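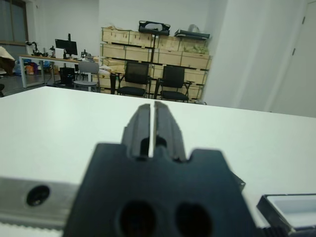
A dark gray two-finger gripper, seen from behind.

I have been buying Femonik fans for my own builds for years now, and for my brother-in-law's, and for the office machines when I could talk my boss into it, so when an invitation to their open day at the Zeltport plant landed in my inbox I said yes before I had even looked up how far it was. (Far. Two buses and a train, and the second bus only runs when it feels like it.) I still came home grinning, so let me tell you all about it while it's fresh, and I'm sorry in advance if I go on a bit about radiators.

The plant sits at the end of a long flat road past the container yards, and if you didn't know what they made in there you would take it for a bakery warehouse. Long, low, cream-colored, with a row of very young trees out front. Doors opened at 9 in the morning and there was already a line, mostly people like me in old gaming event T-shirts, plus a good number of families. They gave us a lanyard, a paper map and a pair of foam earplugs, and split us into groups of 22. My group had the green map. I still have it, and it is on the fridge.

We began at the fin presses. I had never really thought about how the stack of thin fins on a tower cooler gets made, I suppose I imagined somebody cutting them out of a sheet, and well, it is sort of that, only very loud and very fast. A coil of aluminum goes in at one end and the fins drop out the other, already punched for the heatpipes and with those little folded edges that keep the spacing even. Our guide passed a few around. They weigh nothing at all! He warned us about the corners and of course a man at the back nicked his thumb within a minute, and was very good-humored about it.

Next door is where the heatpipes are bent, and this was the part I could have watched all day. The pipes arrive straight, already sealed and filled, and they get bent cold into that familiar U shape on a machine with a slow, careful swing to it. Bend too sharply and you squash the wick inside, and then the pipe looks fine and does very little. There was a bin of rejects by the door and we were each allowed to take one. Mine has a kink in it that you can feel with a fingernail. It lives on my desk now, next to the pens.

Then on to the fans, which for me was the main event. Femonik moved to a new bearing last year and there has been plenty of grumbling on the forums about whether it is any better than the old one, and I was one of the grumblers, so I asked. The answer was longer than I expected and quite frank. The new bearing is quieter at low speed, the old one was a bit more forgiving if you mounted it flat, facing up, and they kept the old one in the slim models for that very reason. I wish that had been printed on the box, and I told them so, and the lady at the fan bench wrote it down on the back of her hand.

They also have a small silent room. You go in, they shut the door, and you can hear your own jacket. They had the new 92 millimeter fan running on a stand in there and invited us to say when we could hear it as they turned it up. I said "now" a good while before anything had been switched on, so make of my reviews what you will.

Lunch was in the canteen, from noon, and it was much better than it had to be. Lentil soup, bread rolls, and a sort of apple sheet cake that I went back for. I sat with a couple who had come over from Ruawai and who build small, quiet machines for music rooms. We had a long and happy argument about thermal paste. They are spreaders, I have always been a dot-in-the-middle person, and we parted friends with neither side giving an inch.

After lunch you could wander between the booths in the front hall. Clastia had a table there with their cases, including the narrow one that everyone has been waiting for, and I finally got to put my hands on it. Lovely hinges. The side panel comes off without tools and goes back on without swearing. I do have two complaints. The cable channel behind the tray is tight once you get a thick power cable in there, and the dust filter on the floor slides out toward the back, so you would have to drag the whole case away from the wall to clean it. If you keep yours on top of a desk you may never mind. Mine lives in a corner under a bookshelf, and I would mind every month.

There was a bench as well where kids could mount a cooler on a dead motherboard with someone helping. I am not a kid, but toward three o'clock it had gone quiet and they let me have a try with the new mounting bracket. I am pleased to report that it is a big step up. The old kit had that backplate you had to hold with one hand while you hunted for the screws with the other, and I have dropped it behind a desk more than once. The new one clicks in and stays. 4 screws, all the same length, and the screwdriver comes in the box. My only worry is that the springs feel a little soft, and I would like to see how they do on one of the really big towers after a year of being carried to LAN parties.

The shop at the end was a bit of a scrum. Last season's coolers were going at 40 percent off, and the tower I had my eye on was gone long before I got there, so if you go next time, do the shop first and ask if they will hold your bag at the desk (they will, I saw people do it). I came away with two slim fans, a tube of paste and a mug. The mug has a fan printed on it and is a little too small for a proper coffee.

A few practical things for anyone thinking of going. Wear closed shoes, they turned one poor fellow in sandals away from the press hall and he had to wait in the canteen, though I suppose there are worse places to wait. Bring a layer for the warehouse end, which was chilly. Photos are fine nearly everywhere except the bearing room. The tour has a lot of standing, but there are stools in the fan area if you ask, and the whole route is on one level. Parking looked full by ten, so the bus may be the better bet, grumpy timetable and all.

They said the next open day would be in December if enough people sign up, and the form should go up on the Femonik site under Visits. I have already promised to take my brother-in-law, who wants to see the silent room and has asked me to find out if the apple cake will be on again.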